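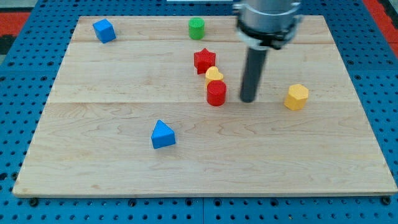

Do small printed shape blocks need to be sanded before kids get them? Most of them need a scrape along the bottom edge and nothing else, and the ones that need more should probably be printed again.

I know that's not what the wiki says. I've read what the wiki says. I'll come to it.

Martim Pacheco wrote:

> Hi all,
>
> I've put up a new page on finishing shape blocks for the toy library
> sets. Short version: every block gets sanded on all faces, 120 grit and
> then 240, then a coat of clear varnish, then 2 days on the rack.
> The ridges on the flat tops collect dirt, and parents notice. I did a
> whole set this way and it came out very nice, much closer to a
> store-bought toy.
>
> I'd also like us to drop the stars and hearts and stick to cubes and
> cylinders. The odd shapes take longer to finish and the kids under
> 3 don't know what they are anyway.
>
> Last thing, Valquíria asked whether we should keep the four colors. I
> think yes, but maybe we could mix in some Forko filament, which has a
> matte look.
>
> Comments welcome before I make the page official.
>
> Martim

Martim, thanks for writing it up. Somebody had to. But I have trouble with nearly all of it, so I'll go in order.

Sanding first. I took a star from the last batch and sanded it your way. Flat top, fine. Then you get to the inside corners between the points, and there's no way in with a sheet of paper unless you fold it over a popsicle stick, and then you round off one point while you're cleaning the one next to it. Mine ended up looking like a cookie somebody had sat on. The red also went pale and chalky wherever the paper touched, and only the varnish brought it back. So the varnish isn't an extra nicety in your method, it's there to repair what the sanding did.

And do the ridges matter? You say they collect dirt. I believe you saw dirt. I'd like to know how you ruled out it being the glue from the old number stickers, which was gray and tacky on everything that came back in November. I washed a green cylinder from that lot in dish soap with an old toothbrush and the ridges came up clean. One block proves nothing much, I admit, but it's one more than the page mentions.

I'd go further and say the ridges are useful. When my niece picks up a cylinder she runs her thumbnail across the top before she does anything else with it. Make them all glassy and you take that away, and they get slippery too, which you'll notice as soon as anyone tries to stack on top of one.

The varnish worries me more. Which one is it? The page just says "clear varnish." Wellington used the Wovau stuff on the wooden trays and it was fine on wood, but wood takes it in. On plastic it sits on the surface, and these things go straight into mouths. If you have something in writing from the maker about use on toys, post it. If you don't, I wouldn't make the page official, and I'd put the varnished set aside until we do know.

Size comes into this as well. Dirceu has a gauge for the small parts check. Has the finished set been through it? Sanding every face takes material off, and our smaller blocks didn't have a lot to spare.

Now the stars and hearts. I'm against dropping them. I don't buy that a kid has to know the word "heart" to get something out of a heart. Put a cube, a cylinder, a star and a heart on a board in front of a two year old and see which one gets picked up. The cube is the best block for building, no argument, but if every piece in the bag sits flat and stacks neatly there's only one game in it. A heart stood on its point falls over. They find that hilarious. A star seen from the side is just a lumpy wall, and then you turn it and it's a star again. I'd give up two cylinders to keep one star.

Cauã said at the last meetup that the shape sorters with the lids are the ones borrowed most, and if we go to cubes and cylinders only, what is the rest of the lid for? We have 133 sets listed. I don't know how many of those have the lid, and I don't think the wiki knows either, but it isn't zero, and somebody is going to be pushing a cube at a star-shaped hole.

Color: keep blue, green, red and yellow. I don't care for the matte idea. I've handled one Forko print and it picked up a shine along the edges from rubbing in the bag, so you end up with a block that's two textures and looks old. Maybe a newer spool is better. I'd want to see one that has been out on loan for a while before we order any. Also, a matte red beside a regular red looks like a mistake, and replacement pieces already have enough trouble matching.

What I'd put on the page in place of the sanding section:

Scrape the bottom edge with the back of a knife, all the way around.
Run a finger over each corner. If it catches, scrape there too.
Wash in warm soapy water with a toothbrush, rinse, leave on a towel overnight.
Anything with a split between layers goes in the bin, whatever shape it is.

It took me less time to do a full set like that than to sand the one star. Use a real board under you when you scrape, by the way - the folding table has too much bounce in it and the knife skips. Maple is good. Pine dents and then the blocks rock in the dents.

On the drying rack: the one in the back room is the Tian with the wide wire spacing, and a small cylinder will go right through it. Either we buy mesh or the page should say towel. I vote towel.

Valquíria, you asked about the bags and it got lost in all this. The Cinlow ones with the drawstring are holding up. The zipper ones aren't, 4 of them came back with the pull missing, and a loose zipper pull is a worse thing to hand a toddler than any ridge on a cylinder. I'd retire those.

I could be talked into light sanding on cubes only, top face only, no varnish, if someone shows me a loaned set where it made a difference. Photos of a fresh one won't do it for me, everything looks good fresh. Martim, if you still have your set, could you send it out unvarnished for one loan period along with a plain one and let us look at both when they come back? I'll do the washing.

Please leave the page as a draft until then.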